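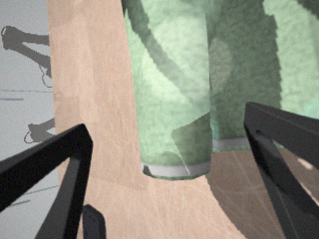
Home | Guides | Laundry | Kitchen | Shop floor | Contact

Can a robot fold your towels yet? How to try it without losing a weekend

Short answer: sort of. Slow. Towels yes, fitted sheets forget it.

This is the order I do things in. Two arms on a table, one towel, simulator first and then the real thing. I assume your arms already move and you can record a run. If not, do the Eder setup guide first and come back.

What you need

- two small arms with two-finger grippers
- a table, fixed so it doesn't creep
- hand towels, all one size to start
- a simulator that does cloth (I use Jandwood, any will do)
- patience

Step 1. Pick the towel

Plain color. Medium thick. Thin dish towels slide all over and the thick bath ones spring back open. A band near the hem is handy, gives you something to line up by eye. Skip fringe.

Step 2. Build it in sim

Table first, then cloth, then arms. Keep the cloth stiffness low and the friction higher than you think. If the towel skates off when a finger brushes it, friction is wrong. If it stands up like cardboard, stiffness is wrong. Change one at a time!! I wasted a whole evening changing both.

Leave the shadows on. Looks nicer with them off but your real kitchen has shadows, and a model that never saw a dark stripe across a towel will read it as an edge.

Step 3. Start half done

Don't start from a crumpled heap. Start with the towel already folded long ways, laying flat, and teach just the last fold. Then back up one fold. Then flat open towel. Heap comes last, if ever.

Step 4. Bring the fingers in low

One from each side, open, tips close to the wood but not scraping. Stop. Check both sides of the fold have room. Then close. Most of my bad runs were one finger landing on top of the cloth and shoving it into a ruck.

Thick fold = close slower. You want both layers, and a fast pinch gets the top one only.

Step 5. Lift, carry, lay down

Lift just enough to clear. Carry both arms at the same speed. Lay the hem down first and let go when it touches, not before. Back the fingers straight out the way they came. If they go up they drag the top layer with them.

Step 6. Count the honest way

Decide what a pass is before you run anything. Mine: corners within 2 cm, no ruck, no human hands. I ran 19 on the real table. 11 passed. In the sim it was a lot better, it always is. My times were 4 minutes a towel on a good run. I can do the whole basket in that.

Step 7. Real table

Change nothing else the first day. Same towel, same start, same light if you can manage it. Then move the lamp. Then swap the towel. Write down which change broke it becuase you will not remember.

When it goes wrong

Grabs air: table height is off between sim and real. Measure again.
Grabs one layer: go lower, close slower.
Towel twists: one arm is ahead. Sync them.
Stops dead over a shadow: more lighting variety in training, go back to step 2.

So is it worth it

For the chore, no. Shirts are beyond mine and socks are a joke. Shop towels at a small garage, all the same size, left running overnight, maybe. That's the one job where slow doesn't matter much and I'd like to try it by September. For learning how grippers and cloth get along, yes, do it, towels are cheap.

Will add a part on stacking when I get it to work more then once.

Comments

Anil Thampi
Step 3 fixed mine. Was starting from the heap like a fool. What gripper pads are you using?

pressroom_deb
We tried this for shop rags. Fine until they're oily, then nothing holds. Any tips?

author
Anil, plain rubber, cut to fit. Deb, no idea on oily, havent tried. Wash first??

kettle44
4 minutes a towel lol. My kids are slower

Contact | © Badora Guides | Back to top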